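Grasp planner rejects candidates near bin walls
Gristby Users' Forum – Planning and Control

sgrabner
October 14, 2020
Since the update, our planner discards most grasps close to the dividing wall. The log shows 613 rejections out of 1,000 candidates, all citing collision. I should be grateful for advice on the padding value.

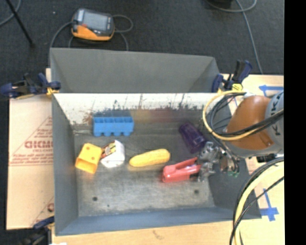

The bin model was measured by hand. Hoses on the arm are not modelled.

v.rueegg
Kindly reduce the padding in the collision file and run the same set again.

T_Saha
I must disagree with the previous reply. Lower padding conceals an incorrect bin pose. Registration should be repeated first – the wall may be misplaced in the model.

v.rueegg
Both may be tested separately. Please post the two logs.

sgrabner
Registration repeated, padding unchanged: 108 rejections. The second log will follow.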